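Incidencia: configuración de compra para puesto de dos brazos (simulación y equipo real)
Estado: en espera de presupuesto
Categoría: Compras / Equipamiento
Prioridad: media
Proyecto: Rullum

Descripción inicial

Tenemos que cerrar la lista de equipo para el puesto de dos brazos y la oferta de Pridow no cuadra con lo que usamos en simulación. La oferta trae dos pinzas iguales, los dos brazos, la mesa de control y un armario eléctrico. En Rullum llevamos desde enero trabajando con tareas domésticas simuladas y necesitamos saber si esa configuración sirve antes de firmar. La oferta caduca el jueves.

Lo que pedimos:
– confirmar si dos pinzas iguales bastan o hay que presupuestar una mano con dedos
– confirmar el alcance necesario con el mueble en su sitio
– revisar la partida de objetos y mobiliario, que ahora mismo está a cero

Entorno

Simulador Rosser, escena de habitación con mueble de madera, suelo moteado, planta en maceta, un electrodoméstico blanco y hortalizas de plástico en la lista de compra equivalente. Dos brazos grises que entran desde el mismo lado.

Actualización 1

Repetida la escena con la posición de partida que propone Pridow para el montaje real. La berenjena está junto a la maceta y el brazo derecho queda cerca de la esquina del mueble.
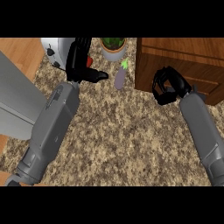 Con esa separación entre bases, el brazo izquierdo tiene que cubrir toda la zona de los objetos y el derecho se queda para el mueble. No es un fallo del simulador, es la distancia entre columnas que figura en la oferta. Hemos pedido a Pridow el mismo bastidor con las columnas regulables. Contestan que existe y que suma 590 euros al precio, con el mismo plazo de entrega.

Pendiente: decidir si se pide regulable. Mi opinión es que sí. Cambiar el bastidor después supone desmontar los dos brazos y volver a calibrar, y eso no está en ninguna partida.

Actualización 2

Revisada la partida de objetos. En la hoja figuraba «a cargo del laboratorio» sin importe. Propongo lo siguiente:

Mesilla con cajón y tirador de barra, dos unidades (una de repuesto)
Electrodoméstico pequeño, una unidad, sin cable
Maceta y planta artificial
Hortalizas de plástico, juego completo
Envases blandos tipo bolsa, para reponer cada semana
Moqueta para la zona de trabajo

Total de la partida: 360 euros. Los envases blandos son lo único que se gasta de forma continua. Las bolsas pierden la forma después de unas cuantas sesiones y hay que cambiarlas. He puesto reposición para seis meses.

Respuesta de compras: la partida se acepta, pero hay que separar mobiliario y consumible. Corregido en la hoja.

Actualización 3

Sobre las pinzas. La duda era si comprar dos iguales o una pinza y una mano de varios dedos. La segunda opción no la vende Pridow, habría que pedirla a Cladar. Cladar pide 3000 euros por la mano con su controlador, sin la brida de adaptación. La brida la podemos mecanizar en el taller si nos pasan el plano.

Se ha probado el paso de la bolsa por encima de la mesilla con la pinza de dos dedos en el lado izquierdo.

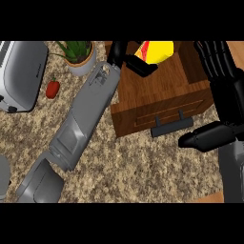
Captura adjunta: pinza izquierda con el paquete amarillo sobre la mesilla, mano derecha al otro lado.

Para sujetar la bolsa no hace falta la mano. La pregunta es el cajón. El tirador es una barra con dos apoyos y la pinza debería poder engancharlo, pero no tenemos pruebas suficientes para descartar la mano. Pido que se dejen las dos opciones en la hoja hasta cerrar esa prueba.

Actualización 4

Respuesta de compras: no se pueden presentar dos opciones abiertas en la misma solicitud. Hay que elegir una o partir la compra en dos fases.

Propuesta en dos fases:

Fase 1: oferta de Pridow con dos pinzas iguales, bastidor regulable, partida de objetos.
Fase 2: mano de Cladar, sujeta al resultado de la prueba del cajón.

Con esto la fase 1 se puede firmar antes de que caduque la oferta. Hay que comprobar que el controlador de Pridow admite cambiar el efector de un solo lado sin tocar el otro. Consulta enviada.

Actualización 5

Pridow confirma que se puede cambiar un solo lado. Hace falta una licencia adicional para efectores de terceros – no aparecía en la oferta. Importe: 1566 euros, pago único. Se añade a la fase 2, ya que con sus propias pinzas no se necesita.

Esto sube bastante el coste real de la mano: controlador y mano por un lado, licencia por otro, más las horas de taller para la brida. En la hoja está ahora todo junto en una sola línea con el desglose debajo, para que no se vuelva a comparar solo el precio de catálogo.

Acciones abiertas

– Compras: enviar la fase 1 corregida a Pridow antes del jueves
– Rullum: prueba del cajón con pinza en Rosser, mismas posiciones de mueble y brazos
– Taller: pedir a Cladar el plano de la brida
– Rullum: medir el hueco de la puerta, el bastidor regulable llega montado

El ticket queda en espera hasta recibir la oferta corregida. La fase 2 irá en un ticket aparte, enlazado a este.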